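4.2 Filling and emptying the bowl

I should say up front that I never planned to write a whole section about a fruit bowl. The study was meant to be about what people keep out on the kitchen counter and what they put away, and the bowl was one line on my list, between the bread and the mail. Then Oda Wallin read through the first home visits and pointed out that people talked about their fruit longer than about anything else in the room – longer than the stove, even. So I went back to the households in Torvik with a new set of questions, and the bowl got its own section.

The first thing I asked was what goes on top. I had figured people just tipped the fruit in, but most of them had firm opinions. Plums and grapes worry people. Apples don't seem to worry anyone, and they end up wherever there's room. One woman in Candale told me she builds her bowl "like a salad, pretty side up," and then her husband takes the apple she built it around and the whole pile slumps. I heard some version of that story a lot.
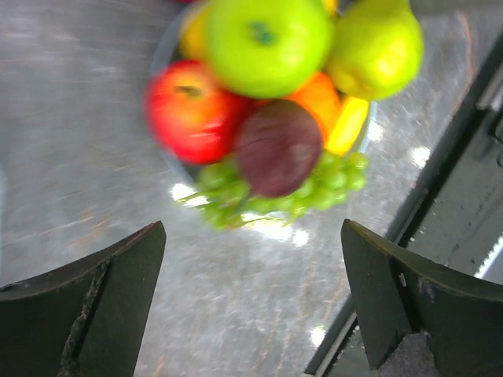

Figure 4. Apples, a pear, a plum-like fruit and grapes piled in a shallow bowl on a marble-patterned counter.

What I like about a shallow bowl (and I'll admit I own one now) is that it forces you to stack. In a deep bowl the soft fruit sinks out of sight and gets forgotten, and that's how you end up with the brown pear at the bottom that came up in so many of the interviews. Walter Villca, who shared the home visits with me, thinks I'm making too much of this. His view is that people forget fruit in any bowl at all, and that depth only changes how bad the surprise is. We never settled it. I've left both readings in the coding sheet, under "buried" and "seen but ignored."

The second question was about emptying, and there the answers got a lot shorter. People remember filling a bowl because it comes right after shopping, when they're paying attention. Emptying it happens a piece at a time over the week. When I asked them to clear the bowl completely and talk me through it, several of them stopped halfway and said they had never done that before. There was always something left in it, usually a banana, and the new fruit just went in around the old.

Bags turned out to matter more than I expected. Some people take the fruit out of the bag as soon as they get home, some leave the bag on the counter for days and eat straight from it, and two households used the same bag over and over to carry fruit to work. I had no category for a bag that sits next to a bowl with fruit in both. Tyra Sæther suggested "overflow," and that's the word I use from here on.

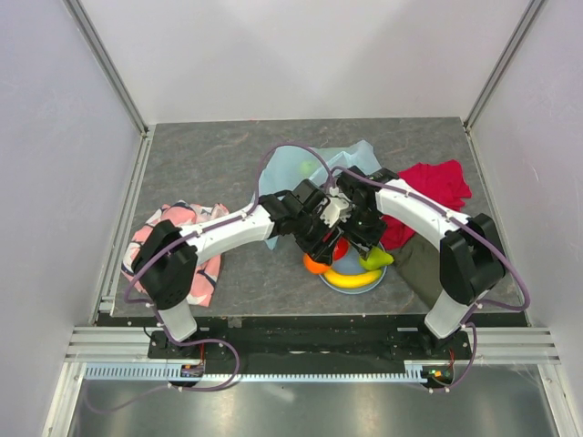
Bananas are their own problem. They don't stack, they take up the edge of the bowl, and everyone has heard something about them making the rest of the fruit ripen faster. I didn't test that and don't want to get into it here. What I can say is that people act on it: they hang the bananas on a hook, or lay them beside the bowl, or give up and curve them along the rim because that's the only way they fit. Vasco Vieira did the same thing in his own kitchen the whole time he was helping me code the interviews, and only noticed when we got to the banana questions.

One gap I should mention is season. My visits in October caught a lot of apples and pears, and I'd expect berries to change the picture quite a bit, mostly because people told me they keep those in the fridge. I come back to the fridge in Section 5.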